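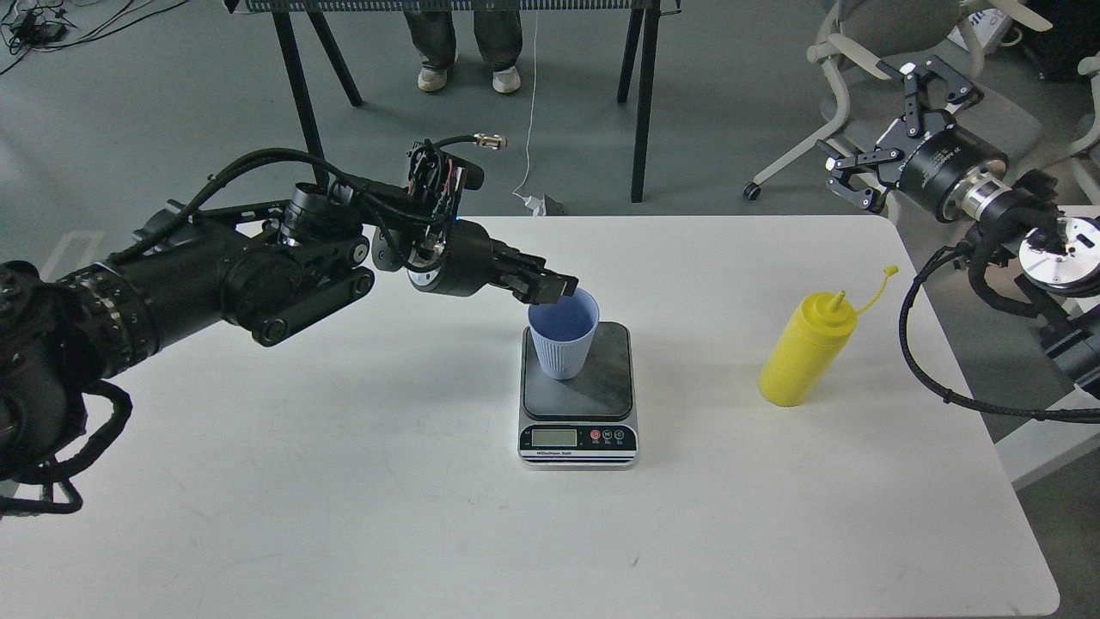

House rules for the two-arm table

Mar 30, 2022

I said in February that I would write down the rules we use at the arm table, mostly so I could stop repeating them. The list had grown to 34 items by then, which is too many for anyone to read standing up. I cut it down. What follows is the part we hold people to at Stelleo.

The task these were written for is a small one. A cup goes on a kitchen scale, a squeeze bottle goes next to it, and the two arms deal with both. We call the setup Koto. It has no hard parts on paper, and most of our wasted sessions came from it anyway.

Before a run

Tare the scale with nothing on it, then write down the weight of the empty cup. If the display has gone to sleep, wake it and tare again.

Cables go over the top of the arm, with enough slack for the full reach. Move each arm through its range by hand speed first and watch the connectors near the wrist. A connector that sticks up will catch on something sooner or later.

Spare grippers belong on the shelf. A chair is a bad place for one, and I have put them there myself.

Feet stay behind the far side of the table once the arms are powered. Whoever has the stop button does nothing else.

During a run
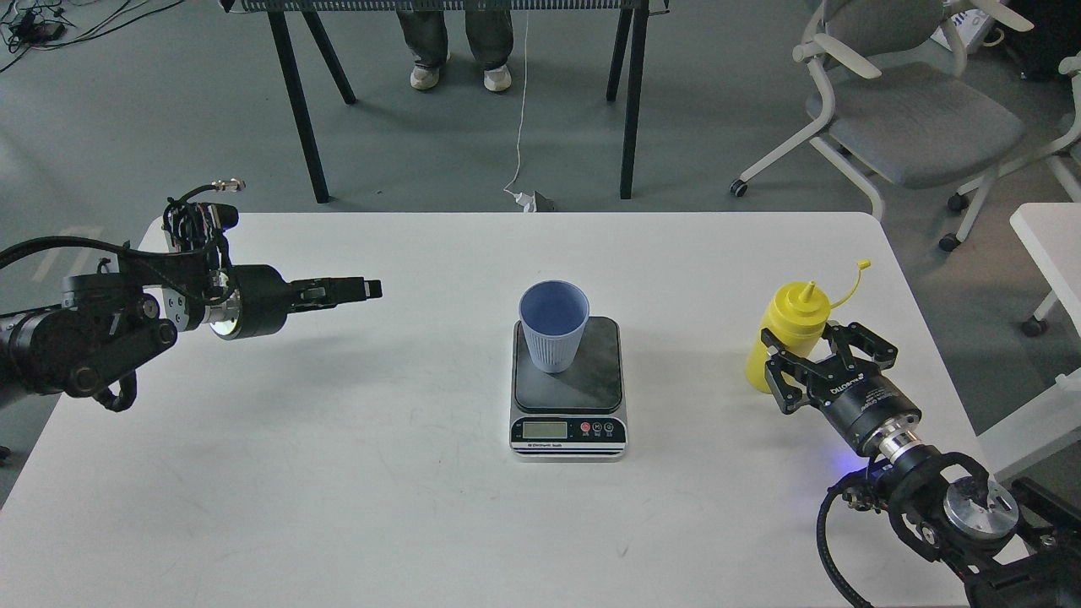 Cup on the scale, bottle held upright beside it.

One arm works at a time unless the script says otherwise. The idle gripper waits clear of the scale. We keep a gap of 2 inches between any finger and the platform while a reading is taken. A finger resting on the cup rim changes the number, and you can't fix that afterward.

Grip force on the bottle is capped at 40 percent for the first run of the day. Antonina Panasiuk wanted it lower, I wanted it higher, and we left it there.

Do not reach in to straighten the cup. Stop the run, mark it as stopped by hand, and start over. This is the rule people break most. Out of 188 runs in the last set, the ones we had to throw out were mostly runs where somebody nudged something and didn't write it down.

After a run

Open both grippers before cutting power. Log the scale reading even when it is plainly wrong. Close the cap on the bottle.

Most of this is borrowed. The stop button rule came from Yurchenko, where I worked before, and the logging sheet is a shortened copy of the one they use at Stistley. None of it replaces the formal risk assessment, which lives in its own binder and needs a signature whenever an arm or gripper is changed.

Still open: whether to tape the scale's position on the table. I would like to. Antonina thinks the arms should cope with it being moved, so for now it stays untaped and we note where it was.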